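Can a Machine Put Your Shoes Away Yet?
Final report, Household Automation group project
January 2019

1. Why we picked this

Our first proposal was to build a robot that cleans a kitchen. Our instructor wrote "which part?" in the margin, and after a week of thinking about it we settled on shoes. Every apartment any of us has lived in has a heap of them by the door and a rack a couple of feet away, and the humans who live there, with all their advantages, do not move the one onto the other. We wanted to know whether a machine would do any better.

The short version is that it would not, at least on our budget and with our skills. The longer version follows and is worth 20 percent of our grade.

2. What is already out there

Floor vacuums work. They have worked for years, and they work by avoiding nearly every hard part of housework. A vacuum does not pick up the sock. It eats the sock or steers around it. Dishwashers and washing machines are also very good robots if you agree to load them yourself, which people seem to have agreed to.

Shops and warehouses are further along, and the reason is boxes. A box has flat sides and stays the shape it was. We visited Hendricks, a shoe store that keeps its back stock on tall shelving, and asked whether any of the stocking was automated. A conveyor brings cartons up from the basement. Once a carton is open and a single shoe is out of it, every step from there on is done by hand, including finding the other shoe.

3. The task

We defined the chore as follows. Shoes start on a table. They must end up on a small two-level rack, upright, without falling off and without knocking down a shoe that is already there. We left out matching pairs after the first week, when it became clear that this was a luxury.

We compared two ways of doing it. In the first, a person does the job holding a gripper in each hand, so that the hands are as clumsy as the machine's but the brain is still a person's. In the second, a single arm does it by itself under our control program, which we named Edis. Each way got 73 attempts, the number we had finished when the lab closed for break.

We expected the person with grippers to be nearly perfect, and this would have made for a dull section. A canvas low-top turns out to be an excellent opponent. It bends at the middle, the laces go wherever they like, and if you grab it by the collar the toe swings.

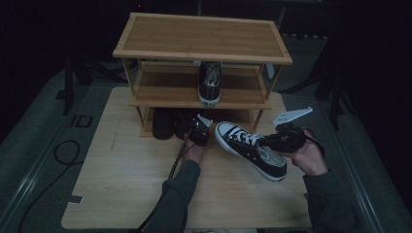

4. Results

The person placed the shoe correctly on most attempts. Failures came mainly from the opening between the levels, which leaves little room for a gripper and a shoe at the same time. Our tester complained that she could see perfectly well what to do and could not feel whether she was doing it. She began setting shoes down with great care, like someone parking a borrowed car.

Edis placed the shoe correctly 20 times. This sounds better than it looked. Many of those were slow enough that we went for coffee, and several came after one of us had "straightened" the starting position a little, which we are reporting here because our instructor asked us directly.

The failures fell into a few groups:

Grabbed the laces and lifted only the laces.
Found the black shoe against a dark background hard to see, and closed on air beside it.
Got the shoe to the rack and let go early.
Pushed the rack.

The last one was the most common. Edis never learned that a rack is something you can move by accident. A bamboo rack weighs very little, and by the end of a run it had often traveled a good way across the table with Edis following it.

5. Cost

The used arm was lent to us by the department. Replacing it would cost far more than we had. Our own spending came to about 500 dollars, most of it on gripper parts from a supplier called Jusau and on cables, which we kept buying in the wrong length. A person with two hands will put away your shoes for nothing if they are your roommate and you ask often enough.

6. What we would do differently

We would train on more shoes. We planned for 300 recorded demonstrations and stopped well short of that, partly because recording someone putting away the same sneaker is a hard thing to recruit for. We would add touch sensing at the fingertips, and we would use a brighter room. In November we tried a labeling tool called Ident to mark the toe and heel in each recording by hand. It worked fine and we should have started with it.

We would also clamp down the rack. One of us argued that this is cheating, as no household clamps down its shoe rack. The rest of us had by then watched the rack go off the table twice and were outvoting him on most things.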